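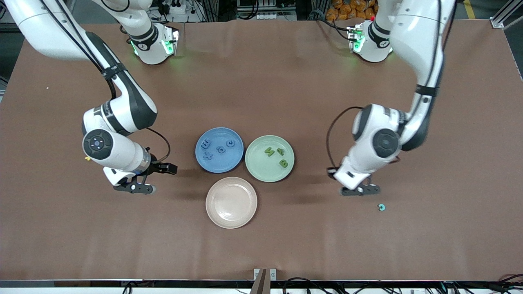
Foam letters on blue and green plates.

Fasside Player Help: Withdrawals, Verification and Limits

Last reviewed in July by Daryna Vakulenko, Head of Player Accounts

The answers on this page apply to all Fasside Casino accounts, including those opened through the mobile site. They should be read together with the General Terms. If an answer given here differs from the General Terms, the General Terms apply.

WITHDRAWALS

How do I request a withdrawal?

Sign in, open the Cashier and select Withdraw. Enter the amount and confirm the wallet address or bank account to which it should be sent. A confirmation message is then sent to your registered email address, and the request enters the queue once you have followed the link in that message. Requests which are not confirmed within 7 days are cancelled and the funds are returned to your playing balance.

How long does a withdrawal take?

Requests confirmed before 3 pm are reviewed on the same working day. Requests confirmed after that time are reviewed on the next working day. Once a request has been approved, it is passed to Talis, our payment processor. Payments in cryptocurrency are sent as soon as Talis has released them, and the time at which they reach your wallet depends on the network. Bank transfers may take up to three working days to appear in your account.

We are not able to move individual requests forward in the queue.

Is there a minimum or maximum amount?

The minimum withdrawal is €20. The maximum is €2,485 per day for standard accounts. Members of Nunine, our loyalty programme, may have a higher daily maximum depending on their level, and the figure which applies to you is shown in the Cashier. Jackpot winnings are not subject to the daily maximum and are paid in a single transfer where the payment method allows it.

Can I cancel a withdrawal after I have confirmed it?

Yes, for as long as its status is Pending. Once the status has changed to In Review, the request can no longer be cancelled by you or by the support team. Players who would prefer not to have this option may switch on Withdrawal Lock in Account Settings. With the lock on, a confirmed withdrawal cannot be returned to the playing balance at any stage.

Why has my withdrawal been sent to a different payment method from the one I chose?

We are required to return funds to the method used for the deposit, up to the amount deposited. Any remaining sum is sent to the method you selected. If you deposited by more than one method, the withdrawal may be divided between them — each part is listed separately in your transaction history.

I entered the wrong wallet address. What should I do?

Contact support immediately and quote the reference number of the request. If the payment has not been passed to Talis, we can stop it. Payments already sent on a cryptocurrency network cannot be reversed, and Fasside does not accept liability for funds sent to an address which was entered incorrectly. We recommend that you paste the address and check the first and last characters before confirming.

VERIFICATION

When will I be asked to verify my account?

Verification is requested before your first withdrawal, or when your total deposits reach €350, whichever comes first. You may also be asked to verify your account again if you change your name, your country of residence or your payment method.

Which documents are accepted?

We accept a valid passport, national identity card or photocard driving licence as proof of identity. For proof of address, we accept a bank statement, utility bill or council tax letter showing your full name and current address. Mobile telephone bills are not accepted. Documents must be in date, in colour and fully legible, with all corners visible.

My documents were refused. May I send them again?

Yes. The message informing you of the refusal states the reason, and you should read it before uploading a new copy. The most common reasons are glare from a flash, a missing corner, or an address which does not match the one held on the account. If you have moved recently, please update your address first and upload the documents afterwards.

Can a friend or relative deposit on my behalf?

No. All deposits must come from a payment method or wallet in your own name or under your own control. Deposits from third parties are returned to the sender, and any winnings arising from them may be withheld while the matter is reviewed.

LIMITS AND BREAKS

What limits can I set on my account?

You can set deposit, loss and session limits in Account Settings. Deposit and loss limits may be daily, weekly or monthly. A session limit signs you out when the chosen time has been reached, although a hand or spin already in progress will be completed and settled first.

When does a change to a limit take effect?

A reduction takes effect at once. An increase takes effect only after a waiting period of 24 hours, and you will be asked to confirm it a second time when that period ends. If you do not confirm, your existing limit remains in place.

What is the difference between a break and self-exclusion?

A break closes your account to play for a period of between one day and six weeks. You may still sign in to view your history and withdraw your balance. Self-exclusion lasts for at least six months and cannot be shortened. During that time you may not sign in, and marketing messages are stopped. Any balance left at the start of a self-exclusion is returned to you, subject to verification.

Will my Nunine points be kept if I take a break?

Points are frozen for the length of the break and restored when it ends. Points are not restored after a self-exclusion. The Nunine programme does not offer rewards for returning to play, and no member of staff is permitted to offer them.

I am worried about my gambling. Whom should I contact?

You may contact our Player Protection team at any time of day through the Support page. You do not need to give a reason if you wish to close your account. We would also encourage you to speak to your doctor or to a gambling support service in your own country. Conversations with Player Protection are kept apart from the sales and loyalty teams.

COMPLAINTS

How do I make a complaint?

Please write to us using the Complaints form and include your username, the date and time of the event, and the game or transaction reference. Screenshots are helpful but are not required. A case handler will acknowledge your complaint and send you a case number, which should be quoted in all later messages.

What happens if I do not agree with the outcome?

You may ask for the decision to be looked at again by a senior case handler who was not involved in the first review. If you remain dissatisfied, you may refer the matter to Lecomte, the independent dispute service named in our General Terms. Lecomte makes no charge to players. It will ordinarily ask for a copy of our final response, so please keep this message.

Does a complaint affect my account?

No. You may continue to play, deposit and withdraw while a complaint is open, unless the account has been restricted for a separate reason. Where a sum is in dispute, that sum alone is held until the case has been closed.

Questions about game rules and bonus terms are answered on the Games Help and Promotions Help pages.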